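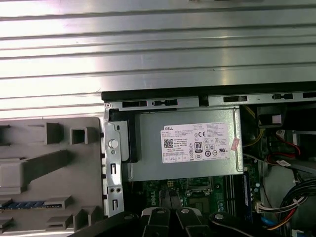

From: Velimir Atanasov
To: Meltville repair list
Date: September 29, 2001
Subject: Re: Taking out the power supply, what to look at first

Hello all,

thank you Julián for the long message. I answer between your lines and I have cut the parts where I have nothing to add.

Julián Ortuño wrote:
> I have now the side panel off and I am looking at the
> power supply. I thought there would be only the screws at
> the back of the case, but after taking these out it still
> does not move. I did not want to pull hard. Is there
> something else which holds it?

Very probably yes. In many of these desktop cases the supply is held also by a latch from inside. Look along the side of the metal box, where it meets the sheet-metal bracket. On the Dell I have open on my bench there is a black plastic piece, a latch or clip, which presses on the left side of the supply. Yours may be in another place. Please do not use a screwdriver as a lever there. I broke one such clip in April and the spare from Biltach cost more than I wished to pay for a small piece of plastic, and I had to wait for it 3 weeks.

Before you touch the latch, unplug the mains cable and leave the machine for five minutes. I know you know this, but there are new people on the list. And never open the supply itself. If it is bad, change it whole.

> The big grey plastic part is also in my way. Must it
> come out, or can I work around it?

This depends on your model. Try first if you can reach all the cables with it in place. If it must come out, look for the tabs and go slowly, old plastic does not like to bend when the room is cold. I keep such parts in a shoe box lid with the screws beside them, in the order in which I took them out.

> About the label. The print is so small that I cannot
> read it even with my glasses. Which of the numbers do I
> need to order the same one?

You need the part number and the output in watts. The rows of small signs are only the approvals from different countries, and you can leave them. For the fine print I use a lamp from the side and a magnifying glass, and I write everything on paper before I put the cover back. My wife says I should write it on the outside of the case too, and she is right.

If there is another small sticker over the edge of the label, please do not peel it off. Some shops look for their own sticker when you bring a part back, and Montes refused to take one from me for this reason.

> Lalisham has a used one for 800, without guarantee. Is
> this a good price?

For me it is too much without guarantee. I would offer 100 less and ask that they test it in front of you. Compare also the plug to the motherboard before you pay. It can have the same metal box and still a different plug.

One more thing, you did not write if the fan was turning before the machine went dead. If it was turning, I would first look at the cables which go to the board, and only then buy something.

With friendly greetings,
Velimir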